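Two weeks with the Morow two-arm kit

I finally have enough hours on this thing to write it up, and I've been looking forward to it!
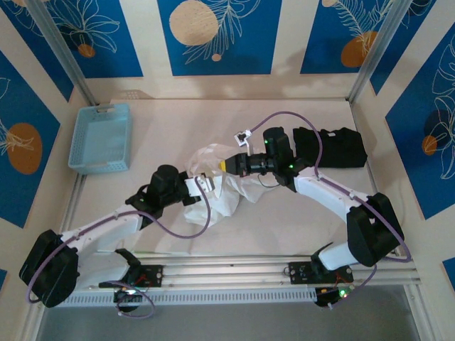 Some background for anyone new to the blog. Morow sells a pair of tabletop arms as a kit, with a camera for each gripper and the software to teach them by demonstration. The bundle was 3,795 all in, which I split with Atif Rana, who wanted in on it as much as I did. We went for laundry as our first job because everyone told us to start with blocks. (Blocks are boring. Sorry, Maribeth.)

Assembly took us 7 hours over one Sunday. The manual is good on the mechanical side and thin on the wiring, and we had the right arm's power lead in the wrong way round the first time. Nothing broke – the controller just refused to start and told us which connector to check, and that won me over straight away.

Cloth is hard, and I love how hard it is. A black garment folded into a rough rectangle is well within reach after an evening of teaching. Thin white stuff is another matter. It bunches, it goes half see-through in places, and on a pale work surface the cameras have very little to go on. I've started putting tape on the grippers' must-not-cross line and keeping the basket in the far left corner every single time, and both of those helped more than any setting I changed.

We've recorded 295 demonstrations so far. The first 6 were useless (my fault, I kept rushing the grasp), but from then on you can feel yourself getting better at it, and I'd do it for fun even if the arms learned nothing at all.

Gripes: the camera cables need more slack than you'd think, so clip them along the forearm early and leave a big loop at the wrist. The fans whine. And I'd have liked a second set of gripper tips in the box.

Would I buy it again? Yes, tomorrow. Teresa Caldeira has asked to borrow it for her class in December and I'm already dreading the empty space on the bench. Towels next, then fitted sheets if Atif doesn't talk me out of it.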